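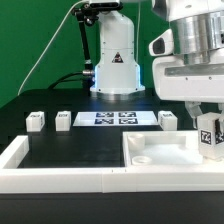
Student practice table at Cartwright, with the marker sheet, the cubes and the tray

Community Help > Clubs and Student Projects > Vision and Calibration

Marker position is good in the open but wrong near the tray corner

Posted by prork_robo_club, Saturday, December 11, 2021

Hello to all. I write for the student robot club in Prorkcombe. Since September we are preparing the placing task for the Lanum student competition. The arm must take parts which have printed square markers and put them in the tray at a given position. We read the markers with the fixed camera, and there is also a small camera at the wrist of the arm.

Our difficulty is the following. When a cube stands on the black table near the sheet with the four markers, the position is very good. When the goal is inside the tray, near a wall or a corner, the gripper arrives 4 mm too far to the side. This does not sound like much, but the finger then touches the wall and the program makes a safety stop. We use the Ledix vision package from our school, with the standard settings for everything except the marker size.

The four-marker sheet lies flat on the table in front of the base and is our zero reference. We calibrate in the morning and we do not repeat it during the day. One thing which I suspect is the tall block, because when it stands at the edge of the tray it hides a part of the two right markers of the sheet from the fixed camera. 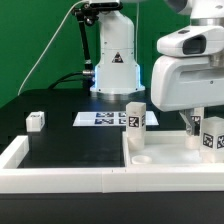
What we have tried already

We printed the sheet again on thicker paper. There was no difference.

We measured by hand from the sheet to the tray corner. The ruler says 474 mm and the software says 478 mm.

We made the arm slower for the last part of the motion. The stop comes later, but it comes.

We also tried to use only the wrist camera for the final approach. Here I am not sure if it is the right method. When the finger is near to the inside corner, the view contains mostly white tray and the marker on our own finger, so the software has few things to work with. 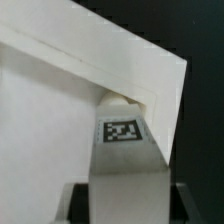 Wrist camera view at the tray corner

My questions are: must we calibrate again each time a part hides the sheet? And is it a bad idea to have a marker on the finger during this step? I thank you in advance for your help.

Replies

tablemarker

Two separate problems I think.

First, the hidden markers. If the software sees only two of the four it may still give you a pose, just a worse one, and it won't always complain. Look in the log for how many markers were used in each solve. You don't have to calibrate again each time. Save the pose of the sheet when all four are in full view, before any part goes near it, and keep using that as long as the camera and the sheet stay where they are.

Second, height. Your sheet is on the table and the tray floor is a different surface. If your code assumes every marker is at table height, the error grows with the angle of the camera. Measure the tray floor and put the value in. This would fit with "good in the open, wrong in the tray."

sidewaysgripper

Check your marker size!! We had 56 in the settings and the printer had scaled the page.

quiet_encoder

I agree with the first reply about height. About the finger marker: keep it, it is useful for checking where the finger is compared to the camera. But give it its own ID and exclude this ID from the list for parts. If it has the same ID as a part, the program can take the finger for a cube.

For the last 29 mm I would not use vision at all. Take the corner position from a good reading higher up, then go straight down with the arm. White walls with soft shadow are hard for edge detection and you will spend many evenings on it, as we did.

prork_robo_club

Thank you for the replies. The marker size we measured with a caliper and it is correct. But the height was zero for all the parts, also those in the tray, so I will change this first. I did not know about the ID list and I will look if the finger is in it. We have the room again on Monday and I will write the result after that.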